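Lenddale Bench Mat and Small Parts Kit
Section 3: Laying Out the Work Surface

3.1 Before you begin

Clear the surface and set the mat so that its grid lines can be read from the operator's side. The grid is a placement aid and must not be used for measurement. Small items are placed one at a time. Tall containers go in last.

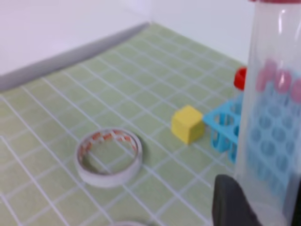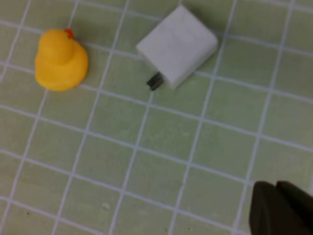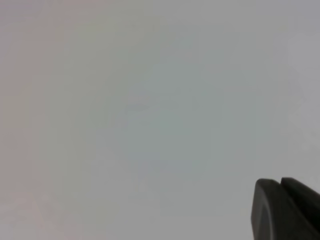 Do the items have to line up with the grid?
Set each item flat and keep it clear of the mat border. An angle to the lines is acceptable unless the task card calls for a square placement.

3.2 Placing the items

1. Wipe the mat with a dry lint-free cloth. Remove dust from the border with a soft brush.
2. Place the test tube rack first. Check that all of its legs stand on the mat.
3. Place foam blocks with one full face down. Do not compress them.
4. Lay tape rolls on their sides with the liner end tucked in.
5. Place power adapters with the widest face down. Do not rest other items on the plug.
6. Place rounded items, such as the rubber duck, on their flat base.
7. Add tall containers with lids closed.
8. Record the layout on the Lemix task card, form 384.

NOTE: The Hutchins card set uses the same item names but a different numbering. Do not mix cards from the two sets in one session.

CAUTION: Adapters must be disconnected from the supply and from any cable before they are placed on the mat.

CAUTION: Do not place open liquids on the mat. Tubes in the rack must be capped.

3.3 Spacing

Leave 5 mm between items unless the card specifies contact. Items over 200 mm tall are placed near the side of the mat.

3.4 Clearing the surface

1. Remove tall containers.
2. Return small items to the Nedine tray, heaviest at the bottom.
3. Lift the rack by its body. Do not lift it by the tubes.
4. Leave the mat flat. If it must be stored, roll it with the printed side out.

For replacement of a worn mat, see Section 5.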